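Visit report: Skondon test hall, Clendo site

The visit was arranged by Sheila Mottram of Beddoe to see how Skondon applies its written rules for bin-picking cells. We were on site from 9:30 until shortly after noon. Leanne Pilkington took us through the procedure binder first, 40 pages, revised in January, and then onto the floor.

Entry to a cell requires a tag on the enable switch, and the tag holder is the only person who may remove it. Arm speed is reduced during setup. The log sheet is signed at each shift change, and we found 4 unsigned lines in roughly 92 checked.
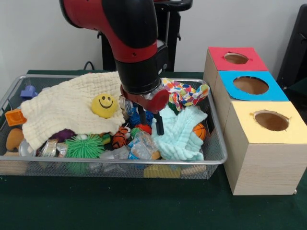
Skondon's rule for bin contents is stricter than ours. Each load must mix rigid, soft and deformable items, and the mix is written down before a run starts. Cloth has its own clause. A piece draped over other items, like the cream waffle cloth with the smiley ball on top, is entered as a covering item and scored separately. Plush, spiky rubber and clear plastic bags each have a line on the sheet. Target boxes stay outside the tray.

Two points were raised with Pilkington. The binder does not say who approves a change of gripper fingers, and the Skusance checklist it refers to is an older issue. She will send the current one. Mottram asked for the cloth clause in full so it can be compared with section 3 of the Beddoe procedure.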